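The arm on bench 3 has no name, which the packing room at Allevent considers a point of principle. "You name it, you end up making it tea," says the supervisor, over six years in gift crockery at the Baltow site.

Her crew used to set out every mug by hand. Now they plan the jobs on a simulated bench first, using software called Flulico, and argue with the result.

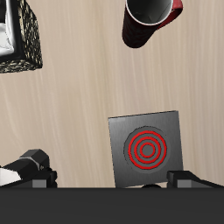
Setting-out was the dull part of the shift, and she doesn't miss it. What she has instead is a screen and opinions. "Red mug up at the top, grey pad with the target on it down by the gripper, miles of table between them. I'd have sacked whoever laid that out. It was me."

Wrists are better, she reports. Conversation is worse. Two packers moved to Gil, the returns desk, in November, and one wants to come back.

Mugs on their sides remain a sore subject. "A person just picks it up. We had a meeting about the rim."
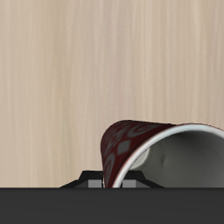
What the packers want next

More say over the speed, and their old radio back. "Management offered us a dashboard," she says. "It doesn't get the cricket."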